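Subject: Re: [scholarship-admin] Renewal rule when a student takes medical leave

On the question of renewal during medical leave, I went back through the rules we use at Enport and compared them with the draft sent to the list. My comments are inline. Some of this repeats what I wrote in October, but the draft has changed enough that the old comments no longer line up with the section numbers.

> Our current wording says a renewable award lapses if the student is
> not enrolled full time in each consecutive term. We have had two
> cases in which a student left for treatment and lost the award. The
> draft adds a medical exception. Does anyone see a problem with
> treating the leave as a term of zero credits with the GPA carried
> forward?

Yes, one. A term of zero credits is still a term. If the award is limited to a number of terms, and the Collow award is limited to eight, the zero-credit term uses one of them up. The student comes back with the GPA intact and one fewer term of money. I doubt that is what the draft intends, but it is what the draft says.

The cleaner method is to stop the clock. The record carries a status of "suspended, medical" with a start term and an expected return term. Suspended terms are skipped when the system counts terms used, when it checks for consecutive enrollment, and when it computes the completion rate. Nothing is entered for credits, so there is no zero to explain to an auditor later.

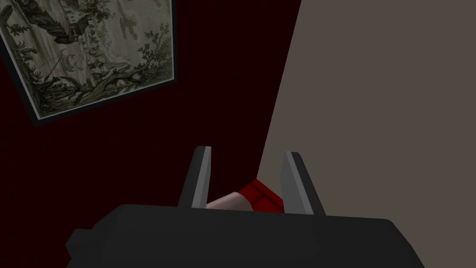 There are three places in the renewal process where the status has to be read, and they are easy to miss if the exception is written only into section 4:

1. The consecutive enrollment test. Skip suspended terms. Compare the last active term with the next active term.

2. The minimum credit test. The yearly minimum has to be prorated. Our full-year figure is 22 credits. A student who was active for one of two terms owes half of that, rounded down.

3. The final date test. If the award has a fixed end date as well as a term limit, the end date has to move by the length of the suspension. If the donor agreement does not allow that, the letter to the student should say so before the leave starts.

The third item caused us the most trouble. Two of our older agreements, including the MacDonald fund, give an end date and no term count. We had to go back to the donor for an amendment. That took one page and most of a semester.

> How much proof should we ask for? The draft requires a physician's
> letter, an itemized treatment schedule, and a new letter each term.

I would cut this to a single letter. The office needs to know two things: that a licensed provider recommends leave or a reduced load, and the period covered. A diagnosis is not needed to apply the rule, and an itemized schedule is out of date as soon as it is printed. Chemotherapy dates move with blood counts. If the schedule is on file, somebody will eventually compare it with something and ask why the two disagree.

The new letter each term can be replaced by a one-line confirmation from the student, with a fresh provider letter only if the leave goes past a year. We also accept a letter sent straight from the clinic's social work office. It tends to arrive faster.

Whatever you collect, keep it out of the general award file. Reviewers on the renewal side should see the status and the dates only. In Pametti this means attaching the letter to the restricted folder and setting the flag by hand, as the flag does not pick itself up from the attachment.

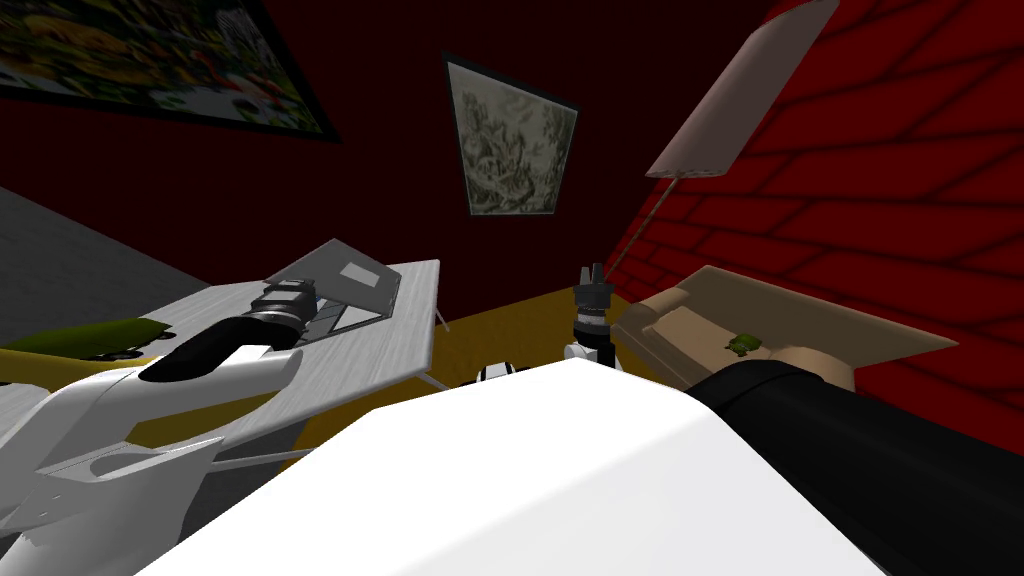 > What about students who stay enrolled but drop below full time?

The draft is silent on this, and in our experience it is the more common case. Of the 59 renewals we reviewed last cycle, 6 involved a medical reason of some kind, and only two of those were full leaves. The others kept one or two courses, often online, to hold their place in a program or to stay on a housing contract.

For these we keep the award active and pay in proportion to credits, with a floor of 6 credits. Below the floor the award is suspended as above. The unpaid part of the award is not lost. It goes into a balance that the student can draw on in an added term at the end. Please note that this needs a line in the budget, or the balance will be swept at year end with the other unspent funds — we found this out the hard way.

There are also effects outside the award that the student may not hear about from anyone else:

— Dropping below half time can start the grace period on student loans. The aid office at the school should be asked about this before the schedule is changed.

— Some health coverage through a school plan depends on credit load. For a student in treatment this matters more than the award does.

— A retroactive withdrawal can trigger a return of funds for the term already paid. Our rule is to write off our share. Other donors may not.

We put all three in the suspension letter, in plain language, with the phone number of the office to call.
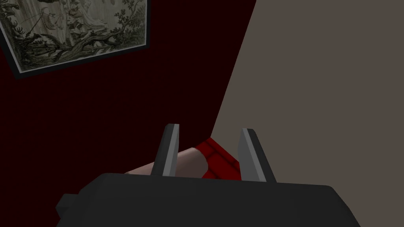 > Last question. On return, should the student reapply?

No. Reapplying puts the student back in competition for money that was already awarded. We ask for a notice of return around 8 weeks before the term, confirmation of enrollment, and nothing else. The GPA test is waived for the first term back and applied at the end of the second. The term in which the illness began is left out of the calculation if the student asks for that in writing.

Suggested replacement text for section 4.2:

"An award may be suspended for documented medical reasons at the student's request. Suspended terms do not count toward the term limit, the enrollment requirement, or the completion rate. Any fixed end date is extended by the same period where the donor agreement permits. The award resumes when the student confirms enrollment."

Section 4.3 on reduced load would have to be new. I can send our wording to anyone who wants it. It refers to our own form numbers, so those will need to be changed.

Scholarship records, Enport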